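## 3. How Hasel households decide a thing is "clean enough"

I went into this part of the work thinking I would be writing about washing machines. I had a neat plan: ask people how often they wash things, set that against what the care label says, and draw a chart. The chart got drawn and it's dull, so I've left it for the appendix. What people wanted to talk about was the stuff that sits between clean and dirty, and I let them.

Every home I visited in Hasel and Iruvside had a place for it. In Hasel it was mostly a chair. In the Iruvside flats, where bedrooms are smaller, it was a door hook or the end of the bed, and in one case the banister (a source of long-running argument, I gathered, and I was asked to take sides). I've called this the "middle pile" all the way through, which is what one of my first interviewees called it. I haven't found a better name in the earlier writing on laundry, though I admit I stopped looking after a while.

### 3.1 Rules for the middle pile

The rules are firmer than they look. Things worn next to the skin hardly ever go on it. Jeans nearly always do, and will stay there for days. Cooking smells send a garment straight to the wash, but smoke from a garden fire doesn't — several people told me they rather like it. The Dekau diary sheets, which people filled in for 8 weeks, back most of this up, apart from the bit about jeans, where the diaries are far stricter than the talk. I suspect people tidied up their habits a little once they had to write them down.

Thick tops are the hard case. A jumper or a sweatshirt takes ages to dry in a flat with no outside line, so there's a real cost to washing it, and people know that cost very well. They sniff the collar, look at the cuffs and put it back. I had more talk about cuffs than about any other part of any garment. Heavy, dark cloth of the sort in Figure 4 also forgives a lot, and people said so quite openly: they bought dark colours partly so they could wash them less. 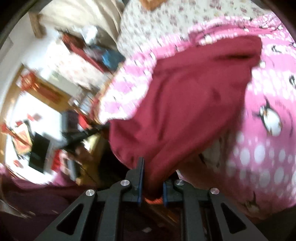
**Figure 4.** Heavy maroon cloth, with a bunched section pinched between two blue-lined fingers.

### 3.2 Who gets to say

In shared homes the pile has an owner, and moving somebody else's things off it is a bigger deal than I'd expected. Parents do it to children without a thought. Between adults it was nearly always announced first, often by shouting up the stairs. Deng, the smallest of the places I visited, was the exception: there the middle pile belonged to whoever was putting a load on, and anything left on it was fair game. I only had 2 homes in Deng, so I wouldn't lean on this too hard, but both told me the same thing in nearly the same words, and I come back to them in the section on drying.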